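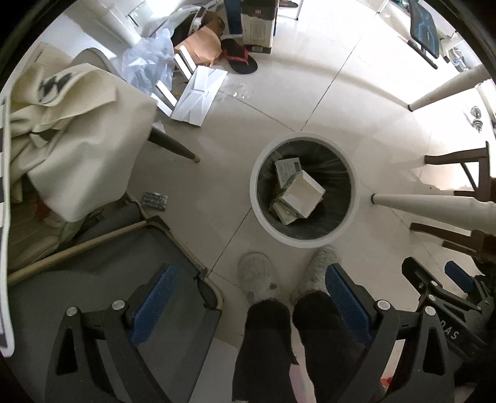 A hand-held gripper over a trash bin. The silver pins are the joints.

How Does a Gripper Grip?

Reading time: 5 minutes

Your hand has a lot of bones in it, and all of them help when you pick up a sock. A robot gripper can do a simpler version of the same job with two fingers. In the photo the fingers are dark gray, and each one ends in a blue pad.

A gripper doesn't have to be on a robot. Some are made to be held by a person. The person does the work of the robot's arm, moving the gripper to the right place, and the fingers do the picking up.

We make a cardboard gripper at the Drurthorpe shared workshop, and you can make the same one at home. First, look at the parts.

The links

A link is a stiff bar. Engineers join links together so that when one moves, the others have to move too. Look for the triangle-shaped gaps in the gray fingers. A triangle is a strong shape. Push on the corner of a square made of straws and it leans over. Push on the corner of a triangle and it stays put.

The pins

Where one link meets another, there is a pin. Each link can turn on the pin like a door on a hinge. Your elbow works in nearly the same way. If a pin is too tight, the finger sticks. If it is too loose, the finger wobbles and the tips don't meet.

The pads

Try picking up a coin while wearing a wool mitten. It slides. Now try it with a rubber glove. The rubber holds on better, and the word for this is friction. The pads in the photo have a textured surface. Bumps can help with friction, and a pad that squashes a little can fit itself around an odd shape.

Boxes, bags and crumpled paper are hard for a robot. A wooden block has flat sides and stays the same shape when you squeeze it. A plastic bag folds up and slips away. An empty carton can tip or get crushed if the fingers close too hard. People do this without thinking, but a robot has to be told how wide to open, where to go and when to stop squeezing.

Build one: the Brollinier gripper

It is named after the first cardboard model on our shelf, and it is good for ages 8 and up. Ask an adult to help with the holes.

You need:
Stiff cardboard
Paper fasteners (the kind with legs that fold flat)
A ruler and pencil
Scissors
A thick rubber band, cut into pieces
Glue

Cut 2 long strips of cardboard, each as wide as your thumb. Lay one over the other to make an X. Have the adult make a hole where they cross, then push a fastener through and fold the legs flat. Open and close the X a few times. It should move like a pair of scissors.

Now cut two short strips for the fingertips. Glue one to each top end of the X so that they lean in toward each other. Leave the glue until it is dry — ours took longer than we wanted. Then glue the rubber pieces to the inside of each tip.

Squeeze the bottom ends together and the tips will close.

Things to try

Pick up a cotton ball, a crayon and a paper cup. Which was hardest?

Cover the rubber with smooth tape and try the crayon again.

Move the fastener lower on the strips. The tips will open wider, but your squeeze will feel weaker at the top. Moving it higher does the opposite. This is called leverage, and there is more on it in our page on the Magnusson seesaw.

If your gripper bends in the middle, glue a second layer of cardboard on each strip. If the tips miss each other, take out the fastener and check that both holes are in the same place.

Keep your fingers away from the crossing point when you close it. Cardboard can pinch too.

We use cookies to remember your settings. Accept | Manage

Contact us | © 2019 Ultstead Makers for Kids | Back to top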